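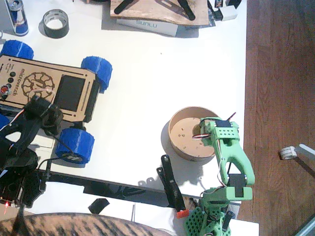
One table, too many things: tidying advice wanted
Forum > Home workspaces > Storage and clutter

benchmark_failure
Posts: 174
28/11/2020

I have one decent table. It is white, which seemed a fine idea in the shop, and it is where everything I own goes to be put down for a minute. Tape, a drink, the SUNLU box, a sheet of wood with black plastic bits on it, the little wooden car with the blue wheels, packets along the back. I measured the top last night in the hope it had grown. It's 174 cm by 69 cm, same as ever.

I've looked at the Vonum drawer tower and the Dranik wall rail. I rent, so I'd prefer not to drill. Budget is modest. What would you shift first?

gluepot_ea
Posts: 1802

The drink. Always the drink. A Red Bull in the same corner as cardboard and electronics is a short story with one ending.

After that the tape. Tape wants to hang up. You can do that off the side of the table with a clamp hook and you won't need to drill anything.

Ea

stovitz_shelf_fan
Posts: 69

Disagree with gluepot about the tape. If it's hanging up you have to go and get it, and then you put it down on the table anyway, so you've paid for a hook and still got tape on the table. Ask me how many hooks I have.

Big stuff first. The car takes up most of the left-hand side. Put that on a shelf (the Stovitz ones are fine, and yes, I know what my user name is) and you get half a table back in one go.

benchmark_failure
Posts: 174

The car can't go on a shelf, I'm still working on it. I have been still working on it since February, so I accept this may not sound convincing.

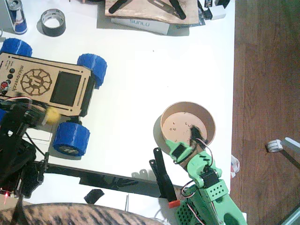 I did try the shelf idea with the wood sheet and the black parts, in my defence. They lasted an evening up there. Then I needed one of them, brought the whole lot down to find it, and you can guess where the lot lives now. The box has gone half underneath the board again as well. I don't put it there. It migrates.

The hook I'm willing to try. I have opinions about where the drink should go but I suspect they're the wrong ones.

mulligan_m
Posts: 19

Long-time reader, owner of a worse table. Could you get the small parts off that sheet and into something with sides? Flat board plus long thin bits means you can't move it without everything sliding. I use baking trays. Marchetti do a shallow one with a lip and it was less than the "workshop organiser" version of the same tray, which I'm fairly sure is a baking tray.

Muireann

gluepot_ea
Posts: 1802

Seconding trays. One tray per job, and when you stop for the day the tray goes on top of the wardrobe with its job still in it. This also answers the "I'm still working on it" problem, unless the car is bigger than it looks.

stovitz_shelf_fan
Posts: 69

Top of the wardrobe is a shelf. I'd like that noted.

benchmark_failure
Posts: 174

Noted. The car's wheels are chunky enough that it won't sit in anything with a lip I already own, but I'm going to measure it properly. Trays ordered for the rest. The Vonum tower is off the list, it was going to need its own bit of floor and then I'd only have put things on top of it.

I also had a go at sorting the back edge and stopped when I found I was just moving packets to the right.
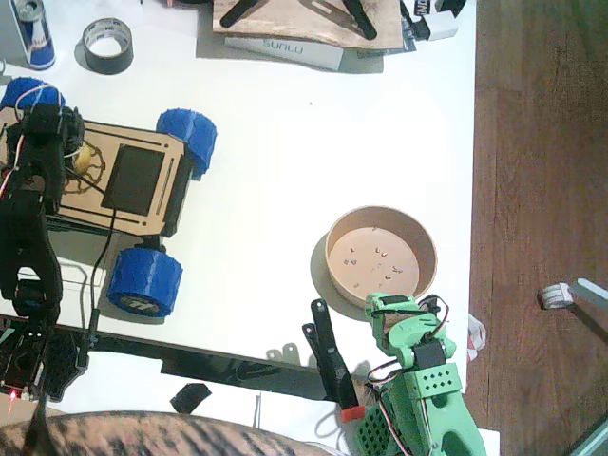

mulligan_m
Posts: 19

Moving packets to the right is how mine started. Eventually you reach the floor.

gluepot_ea
Posts: 1802

I see the can has kept its corner.

benchmark_failure
Posts: 174

It's load-bearing. Will report back when the trays arrive.

stovitz_shelf_fan
Posts: 69

Get a coaster at least. And look at the shelves.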